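Print this release | E-mail this release

FOR IMMEDIATE RELEASE

Fandthorpe Reopens for Business, Most of It Illegal

Play-by-post smuggling game returns in September with a new harbor, a new magistrate and the same old grudges

The writing game Fandthorpe will open its gates to new players in September after a long winter of repairs, arguments and one lost password. Set in a small, wet port town in the 1780s, Fandthorpe is a free, text-based role-playing game in which writers take the parts of smugglers, revenue men, innkeepers, widows of uncertain history and the occasional honest fisherman. The honest fishermen tend not to last.

The game is run by Gresance, a small group of hobby writers who have been killing off each other's characters for longer than some of them have been married. The new version is a full restart. The town has been redrawn, the rules have been cut down to something a person could read over lunch, and the old story has been brought to an end with a fire in the customs house that players are still blaming on one another.

"We had 242 characters on the books when we closed the old board," said Siobhán Ó Briain, who started the game and still runs it. "A fair number were dead, a few were in hiding, and one was a horse. It seemed like a good moment to start over."

A town with something in the cellar

New players will arrive in Fandthorpe at the start of fall, a week after a ship called the Conneely has run onto the rocks below the church. The cargo is missing. So is the captain. The townspeople were all at home in bed at the time and are prepared to swear to it, including several who were seen on the beach with a cart.

From there the story belongs to the players. There is no fixed ending and no secret answer in a drawer. The staff know what the Conneely was carrying when she left port, and that is all they know. What happened to it afterward will be settled by whoever writes it best and gets there first.

Four parts of town will be open on the first day: the Harbor, the Upper Street, the Marsh, and the Rope Walk, where respectable people do not go after dark and where most of the posts are expected to happen. The church and its crypt will open later, once somebody finds a reason to break in. Staff have started a small pool on how long that will take.

"I wrote a lovely description of the Upper Street," said Weidong Dong, who drew the new map and wrote most of the location pages. "There's a bakery and a subscription library. I fully expect the players to walk past both of them on the way to a knife fight."

What has changed

Players of the old game will notice a few differences, and are invited to complain about them in the usual thread.

The dice are gone. Under the old rules a sword fight could take nine days and a spreadsheet. Fights are now worked out between the two writers in advance, with a member of staff stepping in if they can't agree on who falls off the pier.

The word minimum is gone too. It had been put in to encourage thoughtful writing and had mostly encouraged long paragraphs about the weather. Posts may now be as short as the writer likes, within reason. "He nods" is not within reason.

Each writer may keep up to 5 characters at once. This rule is widely known as the Liesl Marti rule, after the player who at one time was running most of the Marsh, both sides of a feud and the doctor who patched them all up.

"I was told it had become difficult to have a conversation in the Marsh without talking to me," said Marti. "I thought that was rather the appeal."

Marti has since joined the staff, where she now approves other people's characters.

The board itself has moved to Coltska, a forum package the group picked after a spirited vote. It keeps a running list of the threads a writer owes replies to, in order of age. Reaction in testing was mixed. Several writers said they had been happier not knowing.

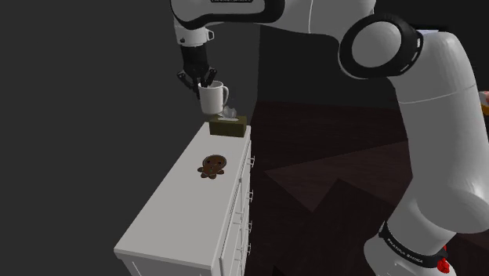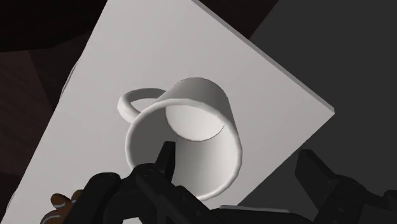
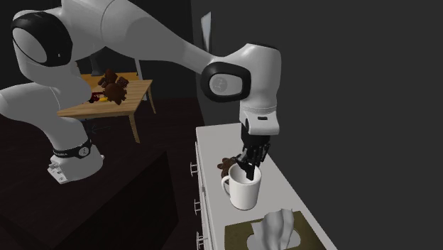
How to join

Sign up with an account in your own name or any name you can answer to with a straight face. Read the rules page and the short guide to the town, then fill in a character sheet. The sheet asks for a name, an age, a trade, what your character wants, and what your character was doing on the night of the wreck. The last answer may be a lie, but please tell the staff privately what the truth is.

Sheets are read in the order they come in. Most will be answered within a couple of days, longer if the character is secretly a duke. Secret dukes are not banned. There is a waiting list.

Players should be 18 or over. The game deals with crime, hard drinking, hanging and the clergy, and writers can mark on their profile anything they would prefer to keep out of their own threads. These notes are taken seriously, and staff will step in without being asked twice.

No knowledge of the 1780s is required. Bríd Mac Giolla, who looks after the history pages, has put together a guide to money, clothes, food, boats and swearing, and she would like it known that the swearing section took the longest.

"People worry they'll get something wrong," said Mac Giolla. "They will. I once had a character strike a match forty years too soon, and I'm the one who writes the guide. Somebody sends you a kind note and you change it to a tinderbox. We've only had one person quit over buttons."

Opening night

The gates open at 7 p.m. on a Saturday in September, with the exact date to be posted on the front page as soon as the staff can agree on it. The first thread will be a town meeting at the inn, called by the new magistrate, who wishes to ask some questions about the wreck and has made the mistake of buying the first round.

The magistrate will be played by Úna Ó Ceallaigh, a longtime member best known for a pickpocket who was hanged in the old game and complained about the rope. She was chosen for the part from among roughly 20 writers who tried out, and has promised to be firm, fair and open to bribes.

"I've spent years on the wrong side of the law in this town," said Ó Ceallaigh. "I know where everything's buried. I buried a good bit of it."

The first 50 characters approved will be listed in the parish register, a page near the front of the guide that gives each one a pew, a house and a small debt to somebody else on the list. The debts were drawn from a hat. They can't be exchanged. Anyone who arrives later is welcome, and may pick up a debt of their own in the Rope Walk at almost any hour.

Returning players may bring back a descendant, a cousin or a suspiciously similar stranger. They may not bring back anyone who died in the old game, with the exception of the horse, whose fate was never confirmed in writing and whose owner has been very persistent.

About Gresance

Gresance is a group of unpaid writers who build and run text-based role-playing games. Besides Fandthorpe, it has produced a railroad mystery that ran out of train and a ghost story that is still going, though very slowly. Its games are free to play and carry no advertising, mainly for lack of offers.

Questions about the game, including press questions should there be any, can be sent through the contact form on the Fandthorpe front page. Please mark them "Not a character sheet" or they will be put in line with the dukes.

Print this release | E-mail this release

Recent releases

- Customs House Burns; Staff Ask Players to Stop Confessing
- Gresance Moves Boards to Coltska, Loses Only Some of the Smileys
- Weidong Dong Finishes Map, Adds Marsh He Had Forgotten
- Rules Update: Poison, and Whom You Need to Ask First
- The Night Mail Ends Its Run Two Stations Early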